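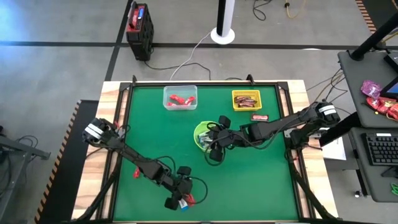 Lime-green bowl and snack packet on the green mat

From: Ashley Wainwright
To: Juldale Plant List
Date: 28/05/2019
Subject: Re: [juldale-plants] Shrub on the bank below Drotthorpe

Hartley wrote:
> Found a shrub on the east bank below Drotthorpe, taller than me,
> with opposite leaves and flat heads of white flowers. I put it down
> as elderberry but the leaves aren't divided. Stems are smooth and
> gray. Any ideas? I can go back in June if it helps.

Not elderberry if the leaves are simple. Elder leaves are always divided into leaflets, usually five to 11 of them. With opposite simple leaves and flat white heads you have either a viburnum or a dogwood.

Look at the leaf edge first. Our dogwoods have smooth edges and the side veins curve up toward the tip. The viburnums on that bank are toothed.
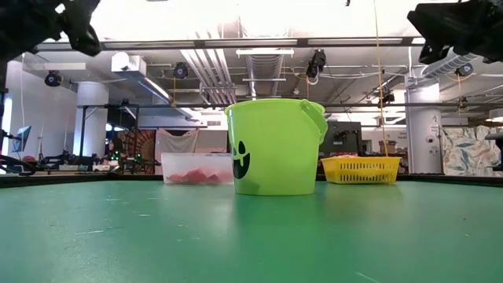 Green pail between the clear bin and the yellow basket

If you're still not sure, take a leaf and pull it apart slowly across the middle. In dogwood, fine white threads from the veins will hold the two halves together. Viburnum doesn't do this. Count the petals too — four for dogwood, five lobes for viburnum.

My guess is silky dogwood, but the smooth gray stems bother me. Young twigs should be dull red or purplish with fine hairs. Gray dogwood is possible, though its flower heads are more rounded and I only have one record of it, from the Plelerar side, 49 paces up from the ford.
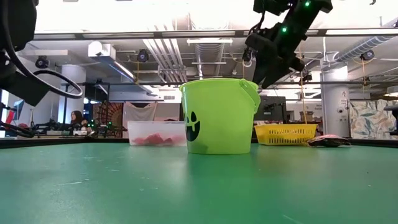
June would be a good time to go back. The fruit will be starting by then and you can see whether the stalks are turning red, as they do in gray dogwood. Please cut a twig lengthwise and note the color of the pith as well. Mine from Plelerar was pale brown.

Ashley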